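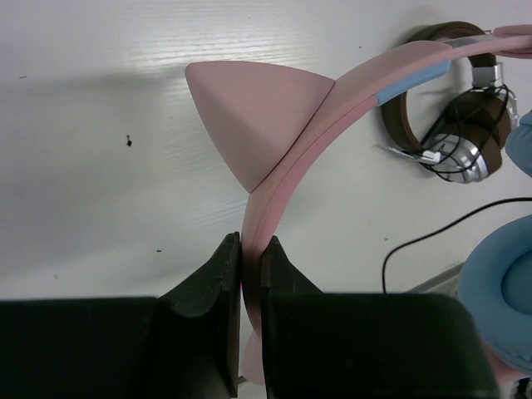 Refugio Ledesma thinks I should have started with wooden blocks. Blocks don't bend, he wrote under my last post, and they don't have cables, and if your arm can't put a block in a box it has no business near anything you'd be sorry to break. He is probably right, and I did go through a block phase back in March, but I got bored with it long before the arm got good at it. I wanted something with curves! So headphones it is, the pink and blue pair with the cat ears and the old brown and silver pair for company, and I've been at it most evenings since.

For anyone new, this is the arm I've been putting together at the Ladholm workshop, at the long bench that Natalia Montes kindly lets me take over after supper as long as I leave it the way I found it (I mostly do). The joints came from a kit, the two black fingers did not. I'm on version 6 of those now. The first ones were far too blunt and just shoved things along the table, so each version has been a little more pointed than the last, and these finally come together on a headband without my having to hold my breath. The little camera rides along at the wrist, looking down past the fingers, and moving it there was the best thing I've done on this whole build – before that it was on a stand off to the side, and the arm kept getting in its own way.

Grip force is where my time goes these days. I have a setting that runs up to 88 (don't ask me why, it came out of the motor board that way and I never changed it), and for a headband I'm down to 13. Any less and it slides out on the way up. Any more and I start to wince. Pirmin Bachmann suggested thin rubber pads on the insides of the tips, and I have a sheet of it sitting in a drawer, waiting for an evening when I feel like cutting very small rectangles.

The other headache is two pairs lying close together, with a band from one crossing the other. My software likes to think that's one big object and aims for the middle of it. For now I click on the spot I want and let the arm work out the rest, so I'm still doing the clever part myself. Refugio, if you're reading, I kept the blocks. They're in a coffee can under the bench, and I may yet go back to them with my hat in my hand.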